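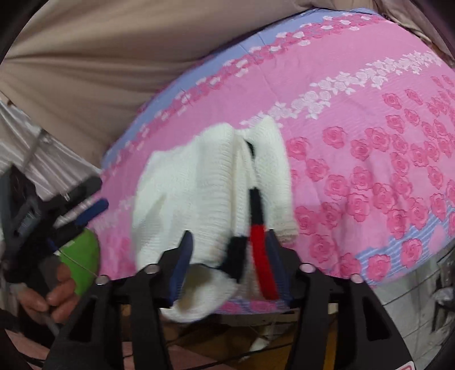 **Wanted: residents to test Tarnico council's pay claims**

The council says its new pay scale for parking wardens will cut staff turnover. Perhaps it will. We were told the same when the night allowance came in, and posts still went unfilled.

Galtska is looking for 48 council tax payers to read the proposal, hear from both sides and say whether the sums add up. There are eight evening sessions, starting at 7pm in April. You'll get £386 for the full set - paid at the end, so don't sign up if you can only manage two.

No experience needed. Serving councillors and union reps can't apply.

Write to Roald Strand at Galtska, Ahuja House, with your postcode and a few lines on why you doubt the figures, or why you don't.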